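Shared Workshop in Eser Teaches Two Arms to Spell

The makers at the Lykkegaard workshop have a new project on their tables this spring, and it starts with the alphabet.
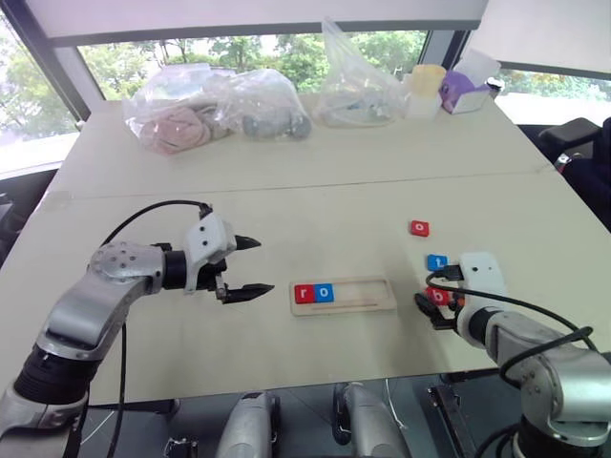
The project is called Wullus. It began in the winter as a simple idea from one of the evening groups: to take two robot arms, put them at the same table and let them write a word with letter blocks from a children's game. The first word was easy to choose. It is "robot", five blocks in red and blue, and they must go in the right order into the slot of a wooden letter holder.

For a person this is the work of a few seconds. For the group it has already filled more evenings than they planned. The slot leaves little room for error, so a block that is held a bit crooked will stand on the edge and not go in. In the first tests, the group says, the arms pushed the holder across the table more often than they put something in it.

The building part was finished in April. The white housings for the grippers were printed in the workshop, and it was the seventh version that was finally kept. Earlier ones were either too heavy or cracked at the screw holes. The black fingers were also changed 2 times. The present ones are long and pointed, which helps when two blocks stand close together, but they are less good at holding something smooth. The group is now trying thin rubber strips from a bicycle shop, cut by hand and glued on the inside.

Cables were another problem. In the beginning they were tied tightly along the arms, and one of them was pulled out of its plug when the wrist turned too far. Now they hang in wide loops. It does not look so tidy, but since the change there was no more broken plug.

The most difficult question is how the arms should share the work. Both can reach the middle of the table, and in the first weeks they met there too often. The present rule is simple. One arm goes to the holder while the other waits with its block, and they change roles when the first one has moved back. It makes the whole thing slow. The best time for the complete word is now 32 seconds, measured on a Sunday with a kitchen timer, and the group believes it can be shorter if the waiting arm is allowed to come nearer.

The letter "o" comes twice in the word, once in blue and once in red. The program does not care which of them is used first, and this gave some discussion in the group. Part of the members would like the colors to follow a fixed order, because it is a harder task and a nicer result. For the moment the arms may take the one that is nearer.

Money for motors and other parts came from the members and from Tasteo, the lunch place on the ground floor, which gave the income of one soup evening to the project. The sum was 1815, and more than half of it is already spent. What is left is kept for spare motors - the small ones in the grippers become warm when they hold a block for a long time, and one has failed already.

After "robot" the group wants to try longer words, and then words which a visitor can choose. For this the holder must be longer too, and a new one will be made in the wood room. Soft objects are also on the list. Small plush toys change their shape when they are gripped, so the arms will need to close more gently than they do with a hard block.

Visitors can see Wullus at work at the next open evening of the workshop. Doors open at 7 and the arms will run for as long as the motors allow. Children are welcome but should stay behind the line on the floor while the arms are moving. People who want to help with the program or with the wood work can simply come to the evening group, and no experience with robots is needed. Old letter blocks are gladly accepted, if they are the same size as the present ones.

Last updated: April

Contact | © Lykkegaard Workshop, Eser | Back to top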